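Sinura bed-making study: frequently asked questions

Last updated in October. Questions that aren't covered can go to the project address at the foot of the Cliltham lab page.

What is the study about?

We wanted to know whether a two-arm policy gets better at handling cloth when it is trained to predict where the cloth's corners are at the same time as it predicts its next move. The method is called Sinura. The test task is making a doll-sized bed: find the blanket, take hold of it with both grippers, spread it over the mattress and let go.

Why a bed and not a towel on a table?

Folding a towel on a flat table is well covered by other groups. A bed has a headboard that blocks one side, a rail the cloth can catch on, and a drop at the edges. The blanket also has a print and a frill, and both confuse corner detectors trained on plain cloth. We wanted those problems in the data.

What does the setup look like?

Two arms are fixed at the front of a small enclosure with plain walls. Each arm has a camera at the wrist, and a further camera covers the whole workspace. The policy sees all the camera views plus joint positions.
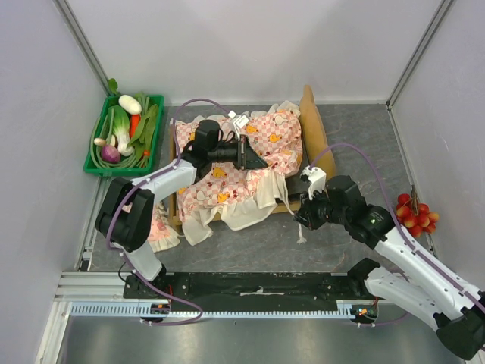 Control runs on one desktop computer. We do not use depth sensors or force sensors. The grippers report how far they are open, and the policy has to work out from that and from the images whether it has hold of anything.

How was the training data collected?

By teleoperation. An operator moves a pair of leader arms and the robot copies them. The full set has 3,634 episodes. Operators were told to start from whatever state the bed was in and to stop when the blanket was flat or when they thought it could not be saved. Failed episodes are kept and marked as failed.

Why are there toys on the floor next to the bed?

They are distractors. Toy vegetables in a green container stand in the corner, and other items such as a small pillow or toy cherries may be lying near the bed. They were moved, added or taken out between sessions. A policy that had learned to use the container as a landmark would do badly once it was moved, and early versions did.

What exactly does Sinura change?

The base model is a standard imitation policy that outputs short chunks of motion. Sinura adds a second output that marks the blanket corners in each camera view, including a guess for corners that are hidden. Both outputs are trained together. When the robot is running, the corner output is not used for anything except logging.

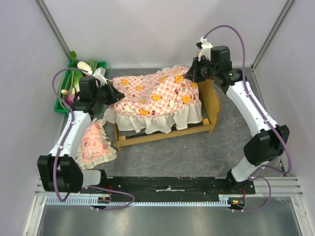 The corner labels were the expensive part. We labeled 2,000 images by hand, trained a labeler on those, and ran it over the rest. Errors in the automatic labels are worst when the cloth is bunched up, and we have not corrected them all.

How much did it help?

We ran 100 trials with the base policy and 100 with Sinura, using the same list of starting positions. The base policy finished 58 and Sinura finished 74. Most of the gain came in the first grasp. Once both grippers had a good hold, the two policies did about equally well at spreading.

What still goes wrong?

The most common failure is picking up two layers at once, usually the blanket and the sheet under it. The second is letting go too early on the headboard side. Trims and tassels also cause trouble, as a gripper can close on a loose end and the policy carries on as if it had the corner.

Did you test without the wrist cameras?

Yes. Success dropped sharply for both policies, and the gap between them nearly closed. From the fixed camera the arms often cover the part of the cloth that matters. The wrist views are cluttered and change quickly, but they are where the corner output is most accurate.
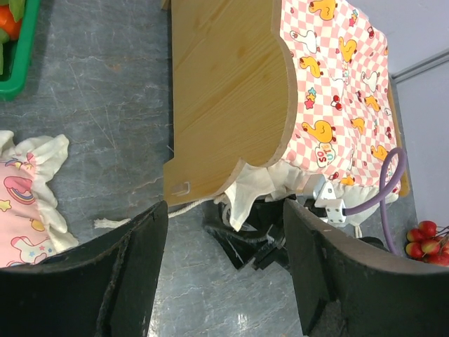 Does it work on other beds or blankets?

Only partly. We tried a plain blanket of the same size and saw a small drop. A thicker one was much worse. We have not changed the bed itself, so please don't read the results as covering beds in general.

How is this related to Castisura?

Castisura is the earlier cloth project from the Mottram group. We use their leader arm software and their episode format. The models are separate and the weights can't be swapped.

Can I get the data?

The episodes and hand labels are available on request for research use. The automatic labels come as a separate download, marked with the labeler version.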